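Reading notes, week 6: wrist views and the Kedier result

Read the Kedier paper before Friday. You can skip the appendix on calibration, but do not skip the table of failures, where most of the trouble is.

The claim is that a policy trained with a wrist camera needs far fewer demonstrations than one trained with a fixed overhead camera. The authors collected 1,276 demonstrations, trained on subsets, and report that 121 with the wrist view match the full set with the overhead view. That is a large gap. I would like to believe it, and I don't yet.

First problem: the filter. Before training, they dropped episodes in which the wrist view was "uninformative." The word is never defined. If a person looked at each episode and decided, then the wrist policy was trained on data picked to suit it, and the overhead policy was trained on whatever remained. Ask what happens to the comparison if you filter on the overhead view instead.

Second problem: the test. There were 102 trials, all on one bench, with two object sets. The paper calls the second set "novel." Look at the sizes. They sit inside the range of the training set, so I would call this interpolation and move on.

Third problem: blur. The method assumes that features from one wrist frame tell you something about where the hand is relative to the target. During slow approach, fine. During a fast swing of the arm, less clear. Savitz raised this in a reply and the authors answered that the network "learns to ignore" bad frames. They show no test of it. A simple one would be to replace the blurred frames with gray and see whether the success rate moves.

Look at one frame and decide for yourself how much a network could get from it.

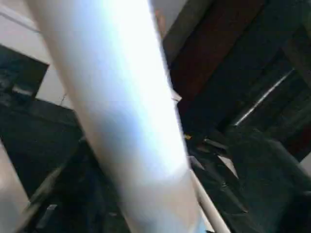 Notes by Jovita Carrillo
Handout for the Fri 22 October section

A pale tube takes up the middle and almost everything is smeared. I can make out a wall, and I can guess at a dark panel on the left. I would not want to name a grasp target, and I doubt a pose estimate from this alone would be worth much. A policy with memory might carry on through it. The Kedier policy has no memory, so that defense isn't open to them.

Nava makes a softer version of the claim: wrist views help in the last stage of a reach and add little before that. It is less exciting and the evidence is better, with the filter written out and the dropped episodes released.

To hand in:
One paragraph on which of the three problems does the most damage to the headline number.
A design for the gray-frame test, including what result would change your mind.

The Falletix data will be used for the November project. Its episodes come unfiltered, so keep a record of anything you drop.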